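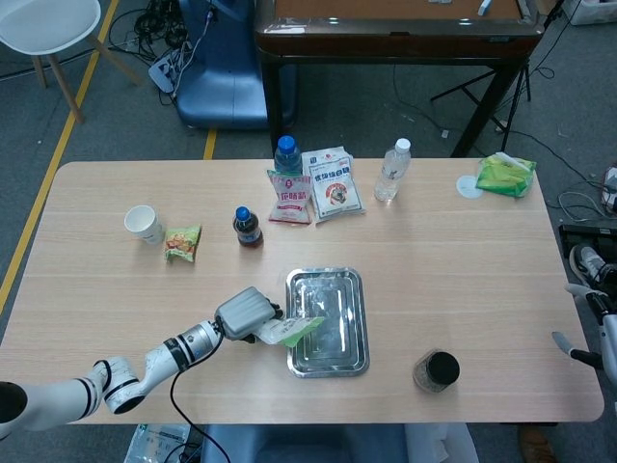
Snack packets, bottled water and a steel tray on the table.

The Snack Shelf Moves Again

For the fourth time since we took the lease on the Gamgate building, the snack shelf has a new home. It now lives on the second floor beside the Ilie meeting room, where people trying to have a serious call can enjoy the sound of chips being opened. The old spot by the elevator goes to the new printer, which needs the outlet more than we need crackers, or so I was told.

Evaristo Cuevas has taken over the ordering from Vasilică Anghel, who did it for 18 months and would like it known that the seaweed was a popular request at the time. Evaristo's first act was to send out a survey. He got 58 replies, most of them about coffee, which he does not order.

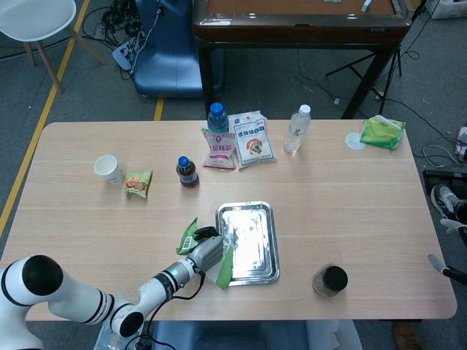 Coffee is still handled by Plekex, and their contract runs through September. Please stop writing to Evaristo about it. He has feelings, and a very full inbox.

Requests for the shelf go on the sheet taped to the side of the fridge – one item per person, and "better stuff" is not an item. Orders go in at 4 p.m. the day before delivery. Anything with nuts stays on the bottom row, away from the Cerkel team's desks.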